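Ticket 3019, abierto por Violeta Bustos
Taller compartido Clurkach, banco de los dos brazos
Estado: abierto

Pinza derecha no suelta el boli al acabar la rutina. Izquierda abre bien. Firmware Plenton recargado, igual. Cable cambiado, nada.
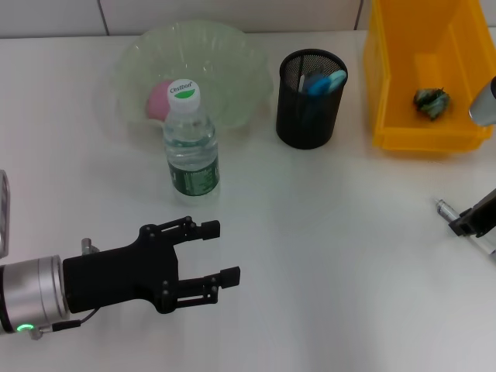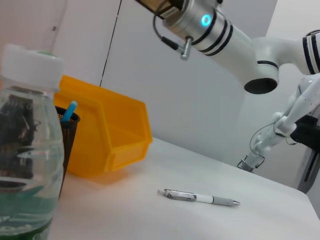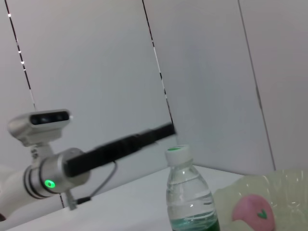

Bajé la fuerza a 29, timeout a 500 ms. Dos pruebas más, en una soltó y en otra no. Sospecho del script, manda cerrar otra vez dspues del open. Mañana miro el log. No toqueis la config porfa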